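Claton open day: people wanted to try out a kitchen robot

Claton is looking for 8 adults to take part in its open day on 28th May at the Wamska building. You will watch a robot arm at work in a kitchen, then give it simple jobs to do yourself, such as fetching a bowl or moving a piece of fruit.

You don't need any technical knowledge. We would like people who cook at home most days – good cooks or bad ones. You must be 18 or over and able to stand for short periods.

Sessions last 2 hours, with a break. Tea and lunch are provided, and we refund local bus fares.

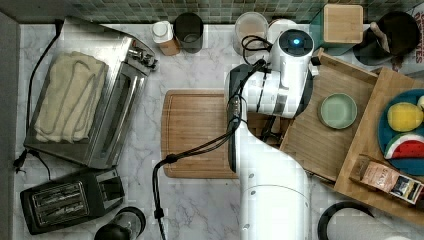
Staff will be with you throughout and will show you how to stop the arm before you start. Afterwards we will ask what you found easy and what annoyed you.

To apply, write to the Vasylenko desk at Claton with your name, age and a phone number. Please mention any access needs – the kitchen is up one flight of stairs, but there is a lift.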